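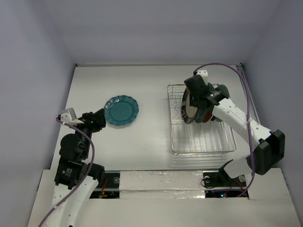
Figure 3. The dish-racking station used at the Trirkden open day. The right arm holds a round plate over the wire rack; a teal plate lies on the table near the left gripper.

4.2 Public demonstration at Trirkden

The second part of the study took place during the open day held at the Trirkden building in Josville on Sun 12 May. The building dates from 1923 and its ground floor was opened to visitors for the whole day. The two-arm station described in Section 3 was moved from the laboratory and set up in the former reading room, with the same enclosure and the same control software, Medley, as in the earlier trials. Only the table height was changed, so that children could see the work surface.

The task shown to visitors was the placing of plates in a wire dish rack (Figure 3). It was chosen from the tasks in Section 3 because it needs little explanation and because a mistake is easy for an untrained person to notice. Plates differed in colour and rim shape, and visitors were allowed to choose which plate was offered next. An operator stood beside the station at all times and could stop both arms by hand.

The open day received 600 visitors. Those who stayed for at least one full placement were invited to fill in a short card, which asked what they had expected the arms to do and whether the speed of movement seemed suitable. The cards were collected by Žydrūnas Stankevičius and coded by two readers working separately, following the scheme proposed by Shek for museum settings.

Many cards remarked on the pauses before a plate was lowered. Visitors tended to read these as hesitation, although in Medley the pause is a fixed setting – it has the same length whatever plate is held. The setting was left unchanged during the day so that all cards would refer to the same behaviour. Answers on speed are reported in Section 4.3, together with those from the laboratory group.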